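We use cookies to keep this guide working. Accept | Settings

4. Recording your first examples

1. Sit comfortably and take a gripper in each hand, keeping the marker cubes uncovered.
2. Start a take in Mamora, then pick up the ball and carry it over to the cup, at whatever pace feels natural to you.

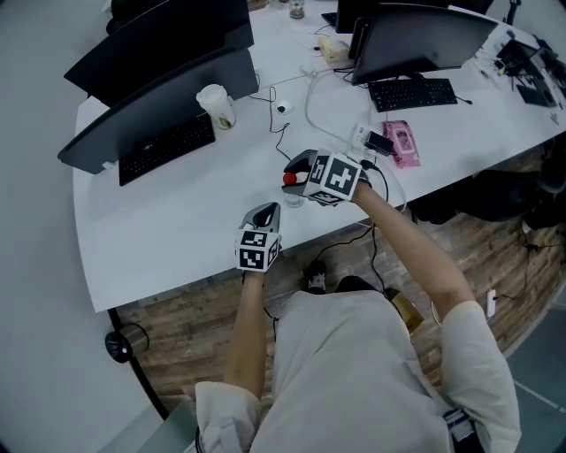

3. Let go, pause for a moment, and end the take. Do please keep your fumbles too, as they're useful!

Note: 500 takes is a lovely start.

Caution: mind any loose cables.

Related
Pairing the grippers
Sorting your takes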